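Pingate Workshop: Boards, Benches and Blocks

This gallery covers the surfaces and small parts used at the Pingate bench. Dimensions are in millimetres. Last revised 2021-02-13.

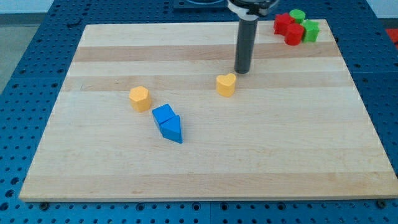 Strip-built boards are glued up from narrow lengths and planed after the glue has cured. Ours finish at 700 on the long side. The order of the strips is not matched for colour, so each board comes out with its own banding. On this one two darker stripes run across the upper part and the lower half stays pale cream, which makes the yellow and blue blocks easy to pick out. The perforated blue bench top underneath is the standard one for the room.

Notes on the board

Finish: two thin coats of hard oil, rubbed down between coats. Varnish was tried on an earlier board and gave too much glare under the ceiling lights. Oil marks sooner but can be patched locally.

Grain direction: always laid left to right as seen from the front of the bench. Small parts slide slightly more easily along the grain than across it. The difference is small on a fresh board and grows with wear.

Flatness: checked with a straight edge along both diagonals. A board that rocks on the bench goes back to Lewis for planing. Boards are stored flat, never on edge, and turned over each March.

Notes on the bench top

Perforated tops are heavier to clean than plain ones. Dust settles in the holes and has to be drawn out with a narrow nozzle. Against that, stops and clamps can go nearly anywhere, and a board can be held without drilling it.

The colour is a powder coat from Golluvska. It chips at the corners if tools are dropped on it. Touch-up paint from the same maker is a near match but dries a little glossier.

Notes on the blocks

The blocks are plastic, in plain solid colours. Shapes in the picture include a cube, a triangular prism and a short prism with five sides. The heart is the awkward one to store, having no two sides that pack well against a neighbour.

Blocks come from the Nelska range, stock line 252, and are kept in a lidded tray when the bench is needed for other work. Wash in warm water with a drop of washing-up liquid and dry with a cloth. Solvent cleaners dull the faces. Scuffed blocks stay in use until the edges are rounded enough to affect how they stand.

Spare boards are kept on the lower shelf, longest at the bottom. The 1000 board needs two people to lift it out.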